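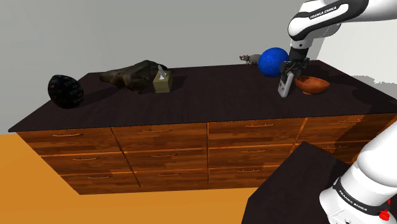 Raimonds Dzene wrote back after the last report to say that the attendance figures were fine as far as they went, but he wanted to know whether people were borrowing anything or only coming in for the warm room. He also asked for less about the building and more about the loans. We have tried to do both in this one.

Cavenura Tool and Household Library
Progress report to the Skesier Fund, second period, to the end of June

Loans

We made 600 loans in the period. The target in the agreement was lower, but it was set before we had the sewing machines, so we would not read too much into the difference. Carpet cleaners, hedge trimmers and the two pasting tables go out most. The pressure washer was away for five weeks with a cracked hose fitting and there is still a waiting list for it.

Members who came in only for the warm room and did not borrow are now recorded separately. In the colder months they were the larger group. From April the position reversed, and by June nearly everyone who signed in was collecting or returning something.

Some things hardly move. The fondue sets, the second bread maker and most of the camping stoves have not been out at all. We propose to sell these at the autumn table sale and put the money towards drill bits, which wear out faster than we budgeted for.

Membership

There are 33 new household members since the last report. Of these, 13 joined at the reduced rate. We lost a few at renewal, mostly people who had moved out of the area, and one who was unhappy about a late fee. The fee was correct but the reminder had gone to an old email address, and we have refunded it.

The reduced rate is working in the sense that people take it up. It also means that income per member is lower than in the plan, and the plan will need adjusting for next year. A revised sheet is attached to the covering email.

Opening hours

Evening opening started in the spring. We are open until 7.30 pm twice a week and this has suited people who work in the daytime. Saturday morning is still the busiest session and the queue at the returns desk can be long. Jhonatan Cabrera has moved the testing bench nearer the back door so that electrical items can be checked without blocking the desk. Returns now go through more quickly, although the extension lead across the doorway had to be replaced with a fixed socket. That cost was not in the budget and came out of contingency.

Repairs and safety

All mains items were tested before the start of the period and again in May. Four failed the second test. Two were repaired and put back on the shelf, and the other two, a heat gun and an old sander, were scrapped. The labels we used at first fell off in damp sheds, so we have changed to the tie-on kind.

There was one minor injury, a cut thumb from a tile cutter, reported by the member on return. The instruction card for that item has been rewritten with a larger diagram and the guard has been checked.

Stock system

The move from the paper ledger to Arach took longer than planned. The old entries had three different ways of writing the same item and they had to be sorted by hand. It is finished now, apart from the ladders, which are still on paper until we agree how to record the extension pieces. Members can renew by text message but cannot yet reserve. Reservations are due in the next period.

Spending

Spending is slightly under budget overall. Rent and insurance are as expected. Repairs are over, mainly because of the pressure washer and the socket. The training line is underspent – the Bognár course on small engines was put back by the provider and we have kept our 30 per cent deposit with them for the new date. We would like to carry the rest of that line forward and ask for your agreement to this.

Next period

Reservations to go live. Ladders to be moved on to the system. The table sale, if the hall is free. We also need a decision on whether to renew the lease on the side store, as notice has to be given before the end of the year and the rent is going up.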